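Firkidance 2 - demo tracking and replay software for hand-held grippers

Status: shipping
Current build: 3/28/20
Runs on: Linux desktop or laptop, no special card needed for playback
License: per lab, see bottom

What it does

Takes wide-angle video from a hand-held gripper, finds the finger markers, works out how far the jaws are open, and writes a clean trajectory your arm controller can read. No arm needed while recording. Import, check, export.

Replaces Stola, our old script bundle. Stola projects still open, but convert them first (File > Convert). Conversion is one way so keep a copy.

What's in the box

Voyle - the marker tracker. Handles the heavy bending you get near the edge of a fisheye lens. Lens calibration is per camera, do it once and save the profile. Do NOT share profiles between cameras, even same model. We tried.

Fatus - the path cleaner. Smooths jitter, fills short dropouts, flags jumps it doesn't trust. Flagged bits show red on the timeline and stay red until a person clears them. Auto-clear was removed in this build, too many bad demos got thru.

Exporter - plain CSV or our own binary. Jaw width, tool pose, time stamp, confidence. Units are meters and seconds, always.

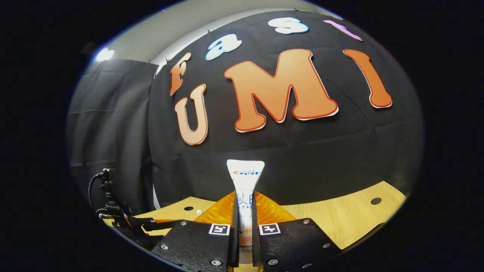

Firkidance Software Team | Tracking & Planning Group

Tube of Crest toothpaste held upright, one square marker per finger, both showing. Voyle reads those two squares and gets the jaw opening from the distance between them. Printed objects like a tube are fine. The tracker only accepts marker IDs you list in the project, so lettering on a label or on the back wall doesn't get picked up as a marker.

Plain dark cloth behind the table is OK for jaw width. For tool pose it's a different story: the pose solver wants corners and texture to hold on to. Big letters help, table edges help. If the pose confidence graph sags, put more stuff in view and record again.

Setup notes

Print markers flat, matte, with the white border left on. Trimmed border = no detection. Most support mail is this.

Lock exposure before recording. Bright lamps in view are usually fine if exposure is locked, bad if it isn't.

Close the jaws fully at the start of every session. Voyle uses that as zero. Forget it and every width in the session is off by the same amount (fixable, Tools > Rezero).

Soft fingers: jaw width is measured at the markers, so squish at the tip is not included. Set a tip offset if your controller cares.

Limits

Clips up to 2000 frames in the live preview, longer ones get split on import and rejoined at export. Up to 4 grippers per project. Both markers hidden for more than 19 frames and Fatus wont fill the gap, it cuts the clip there.

Known issues

Timeline zoom resets after undo. Convert window sometimes opens behind the main one. Fix for both is in testing.

Ordering

One license covers one lab, any number of machines. Stola owners upgrade free, have your old key handy. Quotes and trial keys thru the request form, pick "Firkidance 2" from the menu and not "Firkidance", that one goes to the old inbox.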